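What I learned from running the refill table
Mar 14, 2025

Hello again, and a huge thank you to everyone who wrote in after the last newsletter. Lots of you asked how the refill table at our street market is getting on, so I thought I'd give it a proper write-up this time (put the kettle on, I do go on a bit).

We've now done 38 mornings. I was dreading the first one. I'd borrowed the folding table from my sister, forgotten the funnels and had to run home for a tea towel before we'd even opened. Since then people have brought us 1,179 empties to fill, which still makes me laugh when I look at the notebook, as I'd told the market office we might see a handful a week.
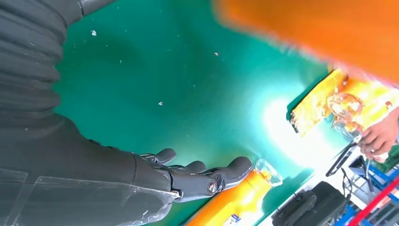
Washing-up liquid is still the thing everyone wants. We started with the Tullex one and then switched to Coste after Christmas, mainly because I kept hearing that Tullex left glasses a bit cloudy. I never noticed it myself, but I have a dishwasher and don't look very hard! Coste is a touch dearer and smells of pears. If you hate pears, tell me now, as I'm about to order another drum.

Laundry liquid has been slower. Quite a few of you have your favourite and won't budge, and I do understand, I was the same about fabric softener for years. What did help was letting people take a jam jar's worth home to try. Around 55 of you have had a jar so far and a good number came back with a proper bottle the week after. 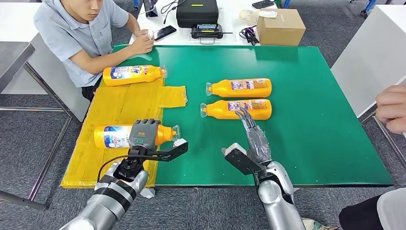
A few plain requests while I've got you. Please rinse your bottles before you bring them and let them dry overnight with the lids off. Peel the old label if you can, or scribble over it, so that you don't end up with floor cleaner in something marked as shampoo. And please, no drinks bottles for cleaning stuff. I've had to say no to 2 people over that and I felt awful both times, but I'm going to keep saying it.

Lids are the other headache. If you've got spare ones rattling about in a drawer, I'd love them, any size.
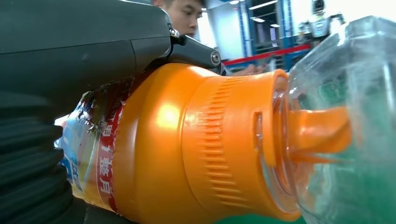
In April we move to the far end of the market, next to the Lumasetti coffee van, so you can queue for both. Same hours, and the price list will be up on the board as usual. I'm hoping to have the Sterex hand soap by then too, if the delivery turns up. Bring a bag, bring your empties, and if you fancy an hour behind the table pouring, just reply to this email and I'll find you an apron.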